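**Performers wanted: Bimstead stand-up heats**

Skundamura is taking entries for the Bimstead heats, to be held over 12 evenings in February. Entrants must be 18 or over and perform in English. Sets are limited to six minutes. A light is shown at five, and overruns lose marks.

Last season 364 acts applied. Places are given on the strength of a video, unedited, from one live or rehearsed set. Captions are allowed. Music is not, unless the performer wrote it.
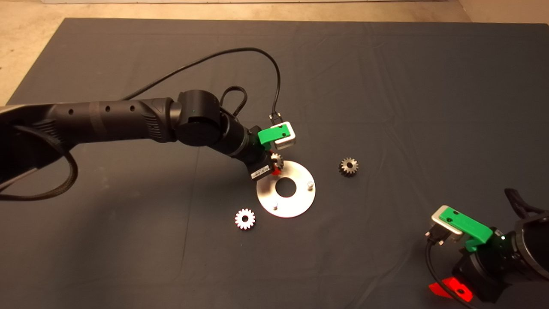 *Dark cloth spread over a work surface, with black robot arm.*

Each heat has three judges, and the audience vote counts for a third of the score. Two acts go through per night. The final is at the Hapeta, which seats 1,066. The winner receives £2,000 and a paid support slot on the Trotov tour. Travel is refunded for finalists only.

Send the video link, a stage name and a contact number to Coralie Kingi, entries desk. Access requests go to Kylie Brunton. Entries close Aug 17, 2018 at noon.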